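Why Are Jeans Blue? The Story of Indigo

Look down at your legs. Are you wearing jeans? If you are, you have got one of the oldest and strangest colours in the world wrapped round your knees!

The blue in jeans is called indigo. People have been putting it on their clothes for thousands of years, and for most of that time it came from plants. You would never guess it by looking at them, though. The leaves are green, the flowers are small and pinkish, and if you walked past a whole field of the stuff you would probably think it was beans (it's in the same family, so that would be quite a good guess).

How do you get blue out of a green leaf?

You soak it. The leaves go into a big tub of water and sit there, and after a while they begin to smell really, really bad. The people who do this for a living say you get used to it. Then the leaves come out and the water is stirred and splashed about to get lots of air into it, and tiny blue bits start to form and sink to the bottom. Those bits are collected and dried into cakes. 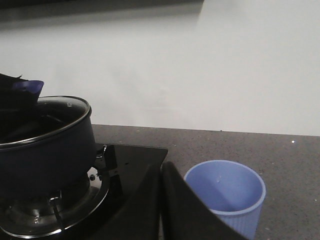 Now for a problem. Indigo doesn't dissolve in water. Drop a lump in a bucket and you'll just have a lump in a bucket. So the dyer has to change it into a different form, and in that form the liquid goes a yellowy green. A tub of dye that is ready to use is called a vat.

The magic moment

When cloth is lifted out of the vat it looks green, or even yellow. Then the air gets to it. Oxygen, the same gas you are breathing in right now, joins up with the dye and turns it back into blue while you stand and watch. It starts at the edges and the folds, and within a few minutes the whole piece has changed colour.

One dip gives you a pale blue, like a summer sky. For a darker blue you dip again, and again. At the Mugo workshop, the sample cloths hang in a row from one dip to 5 dips, and the last is so dark that from across the room you'd call it black.
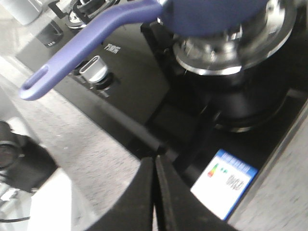
But why do jeans go pale at the knees, Dela Addo wanted to know, if the dye is so strong? Great question! Indigo doesn't soak right through the cotton the way many dyes do. It mostly clings to the outside of each thread, a bit like the coloured shell on a sweet. Every time you kneel down or slide along a bench, a little bit rubs off and the white middle shows through. Knees, pockets and bottoms go first.

Try this: turn a pair of jeans inside out. Much paler, aren't they? Jeans cloth is called denim, and it is usually woven with blue threads going one way and white threads going the other. The weave pushes most of the blue to the front and leaves most of the white at the back.

Who wore it first?

Lots of people, in lots of places. Indigo cloth was made in India, Japan, West Africa, Peru and many other countries, and people tied it, folded it, stitched it or painted it with paste to make patterns before it went into the vat. Wherever the dye couldn't reach, the cloth stayed white.
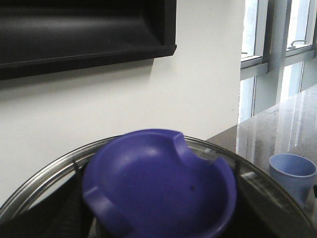
I-hsuan Chu asked whether new jeans are still made with leaves. Most aren't. Chemists worked out how to make indigo in a factory more than a hundred years ago, and nearly all the blue in the shops today comes from there. It is the very same colour, made a different way. A few dyers still grow their own plants, stinky tubs and all.

Words to know

Vat: a tub of dye that is ready to use.
Denim: the strong cotton cloth that jeans are made from.
Oxygen: a gas in the air, and the thing that turns the cloth blue.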